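Products > Simulation > Talon > Gallery

Overview Gallery Downloads Support Forum

Talon Household Pack: Gallery

We've had the Talon household pack running in Girnura for two weeks now, and I'm still finding new rooms to drop the arm into! The pack gives you 13 furnished rooms and 60 household tasks, all set up so you can load one, pick a gripper and get moving. Cupboards, drawers and shelves are where I've spent most of my evenings — tight openings, awkward angles, lots of ways to come in wrong and try again.

What I like best is how lived-in the rooms feel. The floors have real texture to them, things sit where people would leave them, and you can swap the wood finishes without touching the task. My old laptop handles a single arm just fine, and Huguette Moulin has nine copies going at once on the Rothe workstation (I'm a little jealous).

Setup took me one evening with the Citari plug-in. The joint limits page in the manual is worth reading first, and the shelf tasks are a great place to begin. More rooms will go up on this page as I get through them.
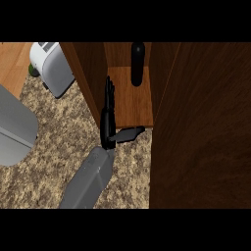
Talon pack, cabinet task: gripper up at the open cabinet, speckled carpet below.

Contact | © 2022 Girnura Users' Page | Back to top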